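22/09/2024

Second brew trial of the month. Mash in at 66 with the Gernow pale malt, same crush as before. The temperature held for the first half hour, then sagged by 2 degrees before I got the blanket back over the tun. I'll preheat the tun longer next time.

Water: the Clisen filter is past its rated volume, so I treated from the bottle instead. 4 grams of gypsum in the mash, none in the kettle. pH read a little high at ten minutes and came down without acid. I don't fully trust the meter. It was last calibrated in February and the storage solution had dried out in the cap.

Runoff was slow. I cut a gap in the grain bed with the long spoon, recirculated until it cleared, and left the valve a quarter open. Volume came out short, which I made up with boiled tap water.

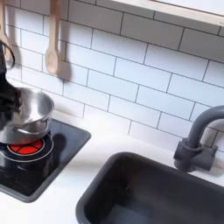 Small steel saucepan at the black stovetop panel.

Starter for the next batch: 40 grams of dried extract in 300 ml of water, which gives a thicker wort than the Pleltau tables suggest. Correct to 30 grams next time. Yeast is the Yin strain, second generation, kept in the fridge door. It smelled clean. No sign of activity at six hours, which is normal for this one.

Boil was a full hour. Bittering hops at the start, the rest at flameout with the lid on for twenty minutes. Chilled in the sink with two changes of water. Pitched at 19.

Gravity was four points under target. Most of that is the late dilution, the rest is probably the crush. The mill gap needs checking before I buy more malt.

Fermenter is in the hall closet. To do: new airlock bung, calibration sachets, filter cartridge.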